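Somell opens shared study and filing rooms to district schools

DAROV, 8 November 2022 - The Somell Foundation has completed the refitting of its study rooms on Hellström Street and will make them available to schools and adult learners in the district free of charge.
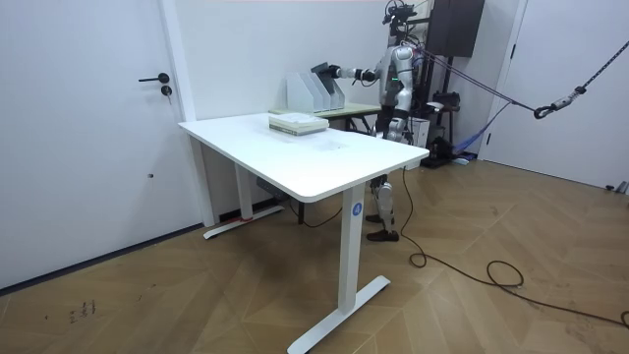 The program covers furniture, shelving and a common system for keeping books and papers in order. Each room has been given white desks with rounded corners, and upright file organizers are kept within reach of the work area, so that books and folders can be put away at the end of a session. A total of 449 organizers have been purchased for the building and for partner schools.

"Teachers told us that the first part of every lesson was lost to looking for things," said Borghild Vik, director of the Foundation. "We asked for desks that stay clear and a fixed place for every book."

The study collection now holds 4,000 titles, all of which may be used on site. Readers are asked to return books to the organizers and leave desktops free for the next group.

Planning began in April under Tiburcio Espinoza, head of facilities. The work was carried out in stages - the reading rooms first, then the smaller rooms on the upper floor - and the building remained open throughout.

Schools may reserve rooms through the Foundation's front office. Requests for groups of more than 89 people should be made in writing to Vilgot Granström, bookings manager.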